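We use cookies to remember your settings. Accept | Manage

Home office storage: clipboards and highlighters all over my desk

Posted 2018-12-27 by Rimantas Kalniņš

Hello all! I keep the sign-up sheets for our choir, and over the year my desk has filled up with clipboards and highlighters. I have a wire basket I'd love to use, but I can't decide whether the clipboards should go in it too or live somewhere else. They slide around so when I stack them (you pull one and the rest come along). 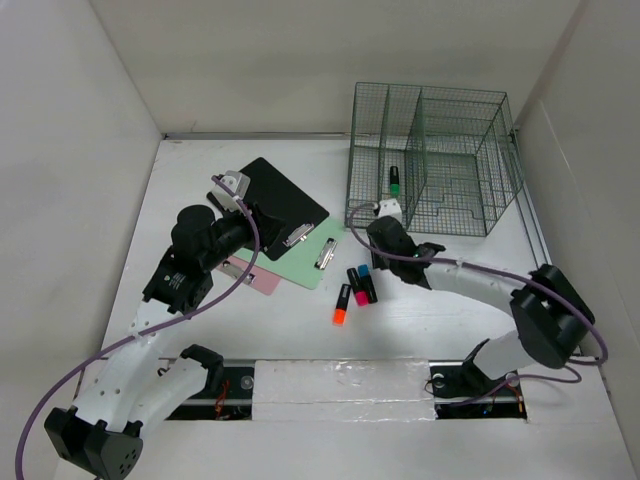

Clipboards in a stack, wire basket close by.

I'd rather not buy anything big, as the desk is only 30 inches wide. What do you do with yours?

Afonso Brandão replied:
Oh, I know this problem well! I'd keep the clipboards out of the basket. Stand them upright in a magazine file, clips at the top, and put a strip of tape on each one with the name of the sheet. Then give the basket over to the highlighters and lay them down flat, all pointing the same way.

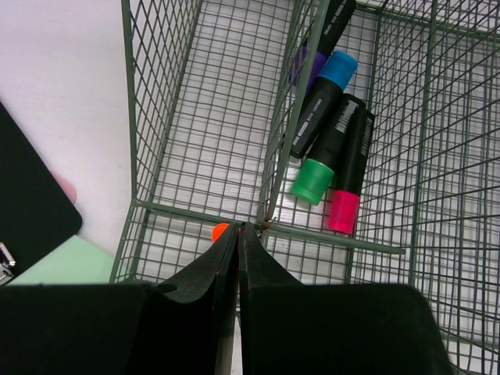

With the caps together you can grab the color you want without rummaging, and there's still space for a stapler or some sticky notes. If your basket is the kind with big gaps, line the bottom with a bit of card so paper clips don't drop through.

Dreneck replied:
just hang them on a nail

Rozīte replied:
Seconding the magazine file. I cut mine from a cereal box back in September and it's holding up fine, bless it.

Related questions
Best way to label shelf baskets?
Drying out highlighters: can they be saved?
Sorting 3000 loose recipe cards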